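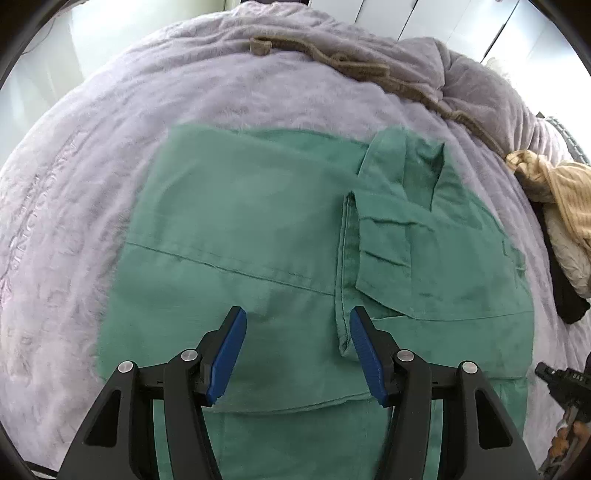 The comparison of hand-held grippers undertaken by our workshop began in December and is now far enough along to report. Two sets of fingertips were considered: the smooth pads supplied by Grumeck and the ribbed pads made by Falcão. Both were fitted to the same type of two-finger linkage and used on ordinary household fabric. Clothing laid on a bed was chosen as the main test surface, and a large green garment on a plush lavender blanket has become the standard arrangement. The blue ribbed pads are held apart above the cloth before each attempt, and the operator then selects a place to close them. A thick double-stitched hem offers a clear target. The wide, flat panel beside it is a far more demanding one.

Each set of pads was used for 200 attempts, divided evenly between hems and flat cloth. On hems, I found little to separate the two products. On flat cloth, the smooth pads missed or dropped the fabric 60 times, while the ribbed pads did so seven times. Nayara Medeiros repeated a portion of the work with thinner cotton and reached a similar view, although she noted that the ribs left faint marks on one shirt after repeated pinching. We have not yet established whether those marks wash out.

The operators' opinions were less uniform. Wyn Parry preferred the smooth pads for knitwear, as the ribs caught on open stitches on several occasions. Lindalva Portela found the Falcão set easier to align by eye and asked that it remain on her unit. Her request has been granted.

Cost must also be mentioned. The price quoted to us for a complete pair of units with ribbed pads was 1799 dollars, before shipping. Replacement pads are sold separately and are held in place by a single screw, which we recommend checking at the start of each session.

The next round will concern the camera mount. The present bracket allows a slight rotation when the handle is set down hard, and Edivaldo Assunção is preparing a stiffer version at Clustura. Readers who have worked with towels or other heavy pile fabrics are invited to send their results through the contact page.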